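Ticket 872
Subject: Tableware set won't sit right in white tub, need layout confirmed
Opened by: Carmela Casado
Site: Curnton
Assigned to: Cosimo Santoro
Priority: normal, but would like it done by Wednesday
Status: closed

Carmela, 9:10 am
Packing the tableware into the white tub per the Surgate list and it doesn't match. List says plates left, bowl on the plates, cup and mugs right. Fine. But the old layout sheet has both mugs side by side along the back and the saucer loose in front. Tried it twice. Saucer slides and the handles knock. Which one do we go with?

Also the list says "green mug, matching saucer". Only saucer I have is black. Is there a green one somewhere or is that a typo on the list?

Cosimo, 9:25 am
Old sheet is dead, bin it. It was for the Pastor tub, longer than this one. Can you post what you have now?

Carmela, 9:40 am
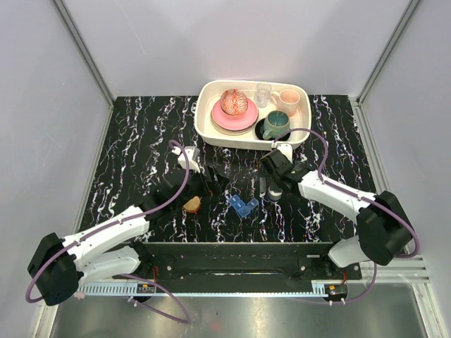

Current layout, green mug on black saucer, pink mug back right corner.

Pink plates with the patterned bowl on top. Clear cup next to the bowl. Not happy with the clear one, its too easy to miss against the tub when you reach in. Could it go up front?

Cosimo, 10:05 am
Leave clear at the back. Up front it gets hit every time someone lifts the green mug out. Black saucer is correct, there was never a green one — list got copied from the Wirnel set, which did match. Will fix the wording.

Handles: pink one should point left. Green one I don't care so long as it clears the side.

Carmela, 10:20 am
OK. Pink is left already. Next question, plates. List just says "plates, stack", no colors and no order. There's beige ones under the pink. 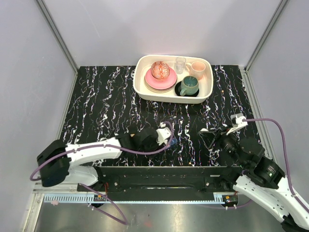 So do I keep beige at the bottom or split them into a second stack? If I split there's no room for the mugs, I'd have to pull the saucer out again. I'd rather leave it as one stack. Bowl seems OK on top, the pink plate is wider all the way round so there's a lip to grab.

Cosimo, 10:50 am
One stack. Beige bottom, pink over, bowl last. Don't split. Adding the order to the list now, should of been there from the start.

If anybody adds another bowl later it does NOT go inside the first one. New ticket please.

Carmela, 11:15 am
Noted. Two small things for the list while your in there:
1. "Tray" in line 2, "tub" everywhere else. Pick one.
2. Weight limit says 2000 g on the front page and 200 g on the back. Guessing 2000.

Cosimo, 11:30 am
2000, yes. Tub it is. Revised list is in the Surgate folder, old one removed. Print a fresh copy for the shelf.

Carmela, 1:05 pm
Printed, taped up. Checked the layout against it line by line, all matches. OK to close.

Cosimo, 1:10 pm
Closed. Resolution: list corrected (saucer color, plate order, weight limit), no change to contents.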